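About Beaulieu School of Woodcraft

Beaulieu School of Woodcraft is an independent school for adults who wish to learn furniture making, turning and basic joinery. The school was founded by Kirsten Tremblay in a former feed store in Plernthorpe and still occupies the same building, which now holds two workshops, a drying room, a small library and an office.

Our Purpose

The school exists to teach sound hand skills to people who did not have the chance to learn them earlier in life. Most of our students come to us with no training. Many hold full-time jobs, and for that reason the main courses are taught in the evening and on Saturdays.

Classes are limited to 11 students. The foundation course begins each February and covers sharpening, measuring, stock preparation and the common joints. Students who complete it may apply for the second-year program, in which each student designs and builds one piece of furniture under the guidance of an instructor.

Our Staff

Kirsten Tremblay serves as director and teaches the foundation course. Mandla Kruger is head of turning and is responsible for the timber store — he also selects the lumber for all second-year projects. Visiting instructors teach short courses in carving, chair seating and finishing.

Library and Collection

The library holds 1,000 books and trade catalogs on woodworking, many of them out of print. Current students may borrow up to two items at a time. Members of the public are welcome to read in the library by appointment with the office. 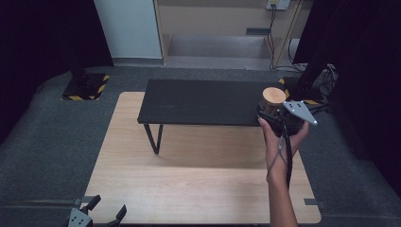
Tuition and Assistance

Tuition covers instruction, shared tools and the lumber used in set exercises. Students in the second-year program buy the material for their own piece, which may be ordered through the school at cost. A limited number of reduced-fee places are offered each year — applicants should request the separate form when they apply.

Visiting the School

Prospective students may tour the workshops when classes are not in session. Closed shoes are required in all work areas. Parking is available behind the building, and the step-free entrance is on the same side.

Questions about admission should be sent to the office in writing.

Page last reviewed Tuesday, October 14, 2025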